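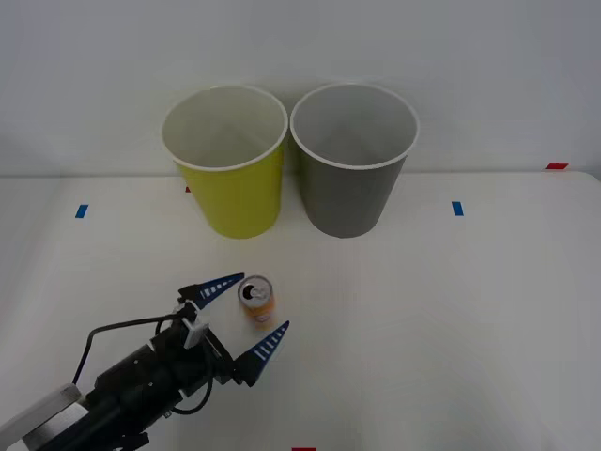
Ukex and Jadilar to open evening mental health service for shift workers

November

Ukex, the regional mental health charity, and the housing association Jadilar will open a drop-in and short-term talking therapy service for people who work nights, early mornings and rotating shifts. The service will run from the ground floor of Laskowska House and will be free to anyone aged 18 or over who lives or works in the district.

The service will be open from 4pm until midnight. Most existing services in the district close at 5pm, and the first appointments of the day clash with the end of many night shifts. People who work in warehouses, care homes, food production and transport have told Ukex that they either miss appointments or give up sleep to attend them.

Ukex surveyed 515 shift workers in the district before drawing up the plans. Among the problems people mentioned most often were broken sleep, low mood in the winter months, worry about money when hours change at short notice, and seeing little of family and friends. Many of those who had looked for help said they had been offered times they could not make. A summary of the survey can be requested from the Ukex office.

What the service will offer

People can walk in without an appointment and speak to a trained support worker. After that first conversation they may be offered up to seven sessions with a therapist, a place in a group, or help in contacting another service. Sessions can be moved at short notice when a rota changes, and a moved session will not be counted as missed.

Two groups will run from the start. One is for people having trouble sleeping and covers light, meals, caffeine and how to wind down after a late finish. The other is for people living with anxiety or depression while working irregular hours. Each group has 16 places and will be repeated at different times, so that those on rotating shifts can follow it through.

Telephone sessions will be available to anyone who cannot travel. Interpreters can be booked, and the support workers between them speak Polish, Romanian and Portuguese as well as English.

The service is not for emergencies. Anyone in immediate danger should call 999, and anyone who needs urgent mental health help can call NHS 111 and choose the mental health option.

Funding and staff

Jadilar is providing the rooms rent-free and has paid for the work needed to make them suitable, including soundproofing, a step-free entrance and an accessible toilet. The Anitz Fund, which supports community health projects, is meeting the staffing costs for the first 22 months. Ukex will employ the team and be responsible for the quality and safety of the service.

The team will include therapists, support workers and a part-time employment adviser. The adviser will help people who want to ask for changes to their working pattern or who are returning after sick leave. Nothing will be shared with an employer unless the person using the service asks for this in writing.

Recruitment for the remaining support worker posts is under way. Details are on the Ukex website.

Information for employers

Employers in the district can ask for posters and wallet cards giving the opening hours and telephone number. Ukex will also give a short talk at staff meetings, including those held at night. There is no charge.

Ukex will publish a report at the end of the first year on how many people used the service, how long they waited and what they thought of it.

Media enquiries: Ukex press office, 9am to 5pm. Interviews and visits to Laskowska House before opening can be arranged through the same office.

Ends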